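Clearing out the spare room, part two

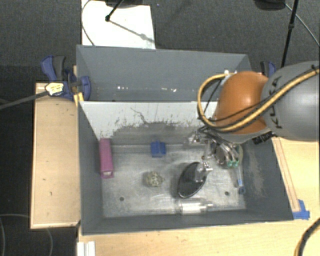

How long should you keep old paperwork before getting rid of it? I settled on keeping anything to do with the house for as long as I own the house, tax papers for seven years, and everything else until I have looked at it once and decided it does not matter.

I wrote the first part of this in March, when I had done the closet and the shelf over the radiator and thought I was most of the way through. I had forgotten the filing cabinet. It has 4 drawers, and the bottom one had not opened since we moved in. I got it open with a putty knife. A folder had slipped down behind the drawer and jammed it, and the folder held the manual for a dishwasher we left behind in the old place.

My plan was to do one drawer an evening. The first went fine, mostly bank statements, and I can get those online going back further than I will ever care about. The second was letters, and that took most of a week. I don't recommend starting on letters after dinner. You read one, then you read the one it was answering, and then it is eleven at night and the floor is covered.

Maureen Inskip, who I shared an apartment with in my twenties, wrote to me every month the year she lived in Rakthorpe. I had forgotten how much of it was about the bus. I kept all of hers. I kept my aunt's postcards too, except the ones where she only wrote the weather. The Christmas cards went, apart from those with a real note inside.

The third drawer was receipts and warranties. I found the receipt for our couch, which cost $1,179 and which I have been telling people for years cost under a thousand. I put it in the house folder, although a couch is not really part of the house. The warranty for the boiler was there as well, two years expired, along with the card of the man who put it in. I called the number and it now belongs to a dentist.

The shredder gave out partway through this drawer. It is a small one and you are supposed to let it rest, and I didn't. I asked Babar Paracha next door if I could borrow his and he said to keep it as long as I liked, because he burns his. His takes staples, so I stopped pulling them out. That saved more time than anything else I did.

As for the bottom drawer, it was nearly all manuals. I threw out every one for a thing we no longer own and kept the rest in a single box, with the sewing machine on top as that is the one I look up. There was also a road map of somewhere called Drodard. Neither of us has been there.

What is left now fits in two drawers, with room to spare. I have labeled the folders in pencil so I can change my mind. The shredded paper came to three trash bags - the recycling people here won't take it loose, so tie the bags if yours are the same.

I still have the photographs to do. They are in shoeboxes under the bed in that room, and I have not lifted the lids. My sister wants to be there for it, so it will have to wait until she is next over.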